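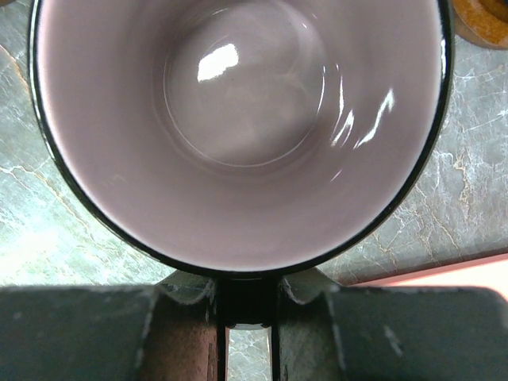

About Zurkel

Zurkel checks the numbers that solar and storage sellers put in front of homeowners, farms and small towns. We don't sell panels, batteries or heat pumps, and we don't take a cut from anyone who does. Customers pay us a flat fee to read a proposal and say what we think of it. Often we don't think much of it.

The company started in March, in two rooms above a print shop in Duris, after a town board asked for a second opinion on a solar lease. The savings chart ran for 25 years and assumed the price of power would climb every single year. It also assumed the panels would never get dirty. We rebuilt the chart with plainer guesses and most of the savings went away. The board asked for a new bid.

What we look at

Since then we have read 438 proposals. In 416 of them we found at least one figure we couldn't trace to a source. Some of those were small slips, and we say so when they are. Others were large enough to change whether the project made sense at all. Shade is the usual trouble, then battery life, then the phrase "up to" in front of a yearly output.

We are asked a lot whether this makes us against solar. Most of us have it on our own roofs. We like it when it works and we would like to know what it costs.

Ameo

Ameo is our home monitoring service. A small meter goes in at the electrical panel and logs what the system puts out, and we compare that with what was promised. There are 59 homes on it now, most of them in Duris and Camenzind. That is too few to draw big conclusions from, and we'd ask you to be wary of anyone who quotes our results as if it weren't. The hourly data is open to the homeowner and to no one else.

Who we are

We are a staff of 13, mostly former utility engineers, plus two people who used to write the kind of sales proposals we now take apart. They are very useful. The Camenzind office handles farm and irrigation work, and everything else goes through Duris.

What we won't do

We won't name a "best" installer. We won't sign off on a carbon claim unless we can see the meter readings behind it - a brochure doesn't count. And we can't tell you what power will cost in 20 years. If a proposal says it can, send us that page first.

Reviews take two weeks, longer in spring. Fees are listed on the Services page.

Page last updated 2021-09-05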